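Planning for the first robot: why the arm is the smallest question

Manufacturers that are considering automation for the first time tend to begin with the price of the robot. It is an understandable place to start, and for many of them it proves to be the least difficult figure in the whole budget.

The experience of Kondness, a contract manufacturer that runs 42 machines across two sites, is typical of firms of its size. Many of those machines were bought second-hand, and a large share of them are still operated from panels with levers, knobs and push buttons. Replacing the controls outright would have meant closing lines in turn for the better part of a year. The company chose instead to examine whether a robot arm could operate the existing panels during the unattended night shift, and it set aside a planning period before any order was placed.

Much of that planning has been carried out in simulation. A panel is modelled, an arm and gripper are placed beside it, and the reach to each control is tried from different positions.

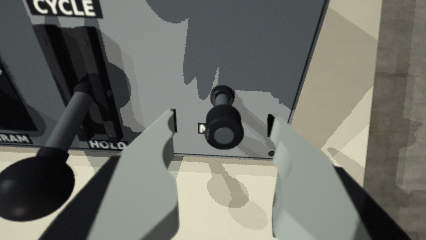
Reading time: 4 minutes

10th July
By the Equipment and Investment Desk

A short knob presents a different problem from a long lever with a ball on the end. The fingers must open wide enough to pass on either side of the knob's head, and they must do so without touching whatever is mounted next to it. On older panels the controls were spaced for a human hand, and the room left for a gripper is a matter of luck. Kondness found that the choice of fingers had a greater effect on its plans than the choice of arm, and the budget was redrawn accordingly.

The first version of that budget had been prepared in November and contained three lines: the arm, the gripper and installation. The version now before the board contains 18. Among the additions are guarding, floor fixings, spare finger pads, electrical work, insurance, a risk assessment, staff training and an allowance for lost production while the cell is commissioned. None of these items is unusual. Several had simply been assumed to fall within the supplier's quotation, and on reading the terms the company established that they did not.

Two suppliers were invited to tender. Gerlach offered a complete cell at a fixed price, with commissioning included and a service contract to be renewed each year. Zandon offered the arm and gripper separately, at a lower figure, and left the integration to the customer. Comparing the two required the finance department to put a value on the hours of its own engineers, something it had not previously done for capital projects. Once 237 hours of internal work had been added to the Zandon proposal, the difference between the two was small enough for other considerations to decide the matter.

Simulation was budgeted as a separate item. The licence was obtained through Workness, a planning consultancy, together with assistance in building the first panel models. There was some resistance to paying for work that would produce no parts. The argument in its favour was that a position which cannot be reached is much cheaper to discover on a screen than on the shop floor, after the base plate has been bolted down.

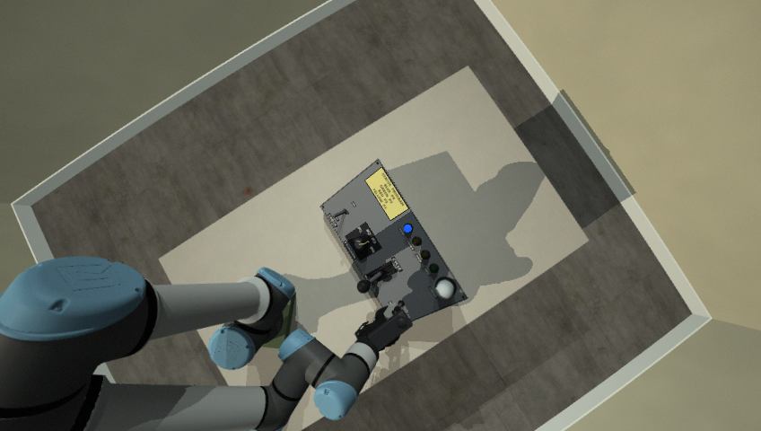
The position of the base was in fact the subject of the longest discussion. An arm that stands close to the panel can reach every control but may obstruct an operator who needs to get to the same machine during the day. An arm that stands further away leaves the aisle clear and may need a longer reach, and so a larger and more expensive model. Kondness now asks that both day and night use be described in writing before a layout is approved – a requirement it intends to apply to conventional machinery as well.

Firms in a similar position may wish to note how the company dealt with running costs. Planned use was set at 2000 hours a year, and maintenance, consumables and energy were all calculated from that single figure. Suppliers were asked to quote on the same basis. Where a supplier preferred to quote for lighter use, the quotation was returned for revision. This made the comparison slower, but it removed a common source of dispute.

Training deserves a line of its own. The people who will look after the cell are, in most cases, the setters who already know the machines, and their time has to be released and covered. Kondness has allowed for two setters on each shift to attend the full course, with a shorter session for supervisors. It has also agreed that the operating instructions for each panel will be rewritten before commissioning begins, as the existing ones describe controls that in some cases have been changed.

A decision on the first cell is expected at the next meeting of the board. If it is approved, the company will begin with a single machine and review the costs against the plan before committing funds to a second.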